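Re: [allotments-list] Bedaton road water shutoff and the seed order

18 December 2019

On the Lloyd Lane plots, someone wrote:
> Does anybody know if the water is off at the Bedaton end
> too, or only at Mimuvdale? Also is the seed order still
> going in before the holidays? I never got the form.

Quick one, on my way out the door. Water is off at both ends. Has been since November, the stopcock is by the Bedaton gate if you need to check. Comes back on in spring, don't try to turn it yourself please, last year we had a split pipe and a bill for 2,000 gallons.

Seed order, yes. Closes in 2 days. Form went out with the last newsletter, will resend tonight. Minimum is 15 dollars a plot, otherwise the Ustonham supplier charges us shipping. Onion sets and seed potatoes go on the same form this time, not seperate. 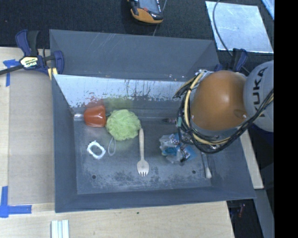

Red pepper shape, green bath pouf, gray bin.

Peppers: 7 of you asked for the sweet red ones again. Fine by me but they sulked outdoors all summer, so if you don't have a cold frame maybe get the early kind. Start them indoors, end of winter, warm windowsill. Mine went out too soon and just sat there.

Also the gate code changes in the new year. Not putting it on the list, ask me off-list with your plot number.

Compost delivery, no news. Will chase tomorow.

Gotta run

plot 15, Mimuvdale end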